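Looking After a Wooden Worktable (and the Floor Under It)

Reading time: 5 minutes

My aunt, Safta Preda, kept the same wooden table in her workroom for as long as I knew her, and she treated it a bit like a member of the family. She fed it, she scolded people for putting mugs on it, and once a year, in October, she gave it what she called its bath. I have her table now, and most of what follows is either something she taught me or something I learned by doing it wrong first.

Start with dust. I know that sounds too simple to need saying, but grit is what dulls a finish, and a damp rag pushes it around like fine sandpaper. Go over the whole top with a dry, soft cloth (an old flannel pillowcase is lovely for this) and shake it out the door before you do the next stretch. Follow the direction of the grain. If there are crumbs of dried glue, lift them with the edge of a plastic card held nearly flat, and be patient with the stubborn ones – a warm, damp cloth laid over a blob of ordinary white glue for a few minutes will usually soften it enough to come away.

Then wash, but only just. A bowl of warm water, a few drops of dish soap, and a cloth wrung out so hard that it doesn't drip. Do a small patch, dry it right away, and move along. Please don't pour anything straight onto the wood. I did that the first spring I had the table and raised the grain so badly that I spent two evenings sanding it back down.

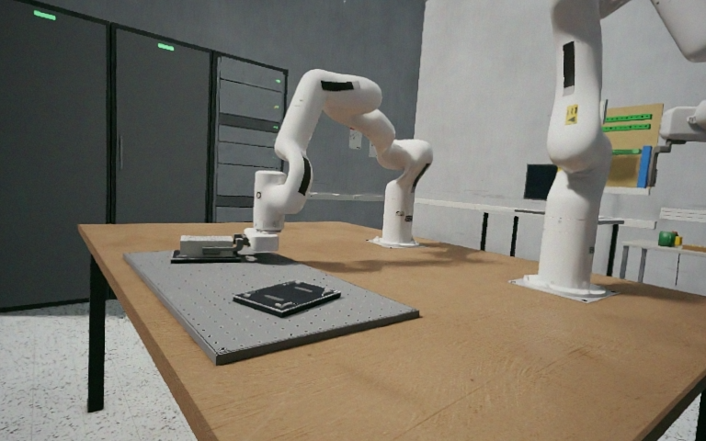

A warm brown top with a light grain.

White rings are nearly always moisture caught in the finish, and they often look worse than they are. Give them a day or two to fade without any help. If they're still there, try a dab of plain petroleum jelly left on overnight and wiped off in the morning. My neighbor swears by mayonnaise, and I suppose the idea is much the same, but I would sooner keep mine for sandwiches. Black rings are another matter. Those have gone down into the wood itself, and you'll need to sand and refinish that spot or learn to love it.

For scratches, rub a walnut half along the line, let it sit, and buff. It works on shallow ones. Deeper ones want a wax filler stick, and do buy one shade darker than you think you need, as a pale streak catches the eye much more than a dark one.

Now the bath. If your table has an oiled finish (and do check, because varnish won't take oil and you'll only get a sticky mess), put on a thin coat with a lint-free cloth, wait fifteen minutes, and wipe off everything that hasn't soaked in. Then wipe again. Aunt Safta used to say that the second wipe was the one that counted. One very important thing here – rags with linseed or other drying oils on them can heat up and catch fire all by themselves if they're left in a heap. Spread them out flat outdoors, away from anything that burns, until they are completely dry and stiff, or put them under water in a lidded metal can.

While you're waiting for the oil to dry, have a look at your fixings. Anything bolted down to a top, whether it's a vise or a lamp or a grinder, can work itself a little loose over a season. Snug the bolts up evenly, going corner to corner instead of around in a circle, and stop when they feel firm. Crank too hard and you'll crush the wood fibers underneath.

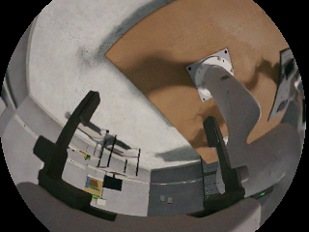 Tabletop corner and speckled floor.

The floor deserves a word too, poor thing. A speckled one is wonderfully forgiving, and that is exactly why it gets forgotten until your socks start sticking to it. Sweep toward the door and not toward the table, get the broom right in around the legs, and mop with clean water after the soapy water so there's no film left behind. For scuff marks, a clean tennis ball pushed onto the end of a broom handle does a surprisingly good job (cut a cross in the ball first, and mind your fingers). Felt pads under the table legs are worth having, but turn the table up now and then and check them for grit.

Last of all, keep the table out of strong sun if you can, and if you can't, move your mats and trays every week or so. I left a cutting mat in one place all summer and its outline is still with me.

Recent tips
Getting candle wax out of a tablecloth
Sharpening kitchen scissors at home
What to do with a squeaky drawer
Storing paintbrushes so they last
Cleaning a cast iron pan without fuss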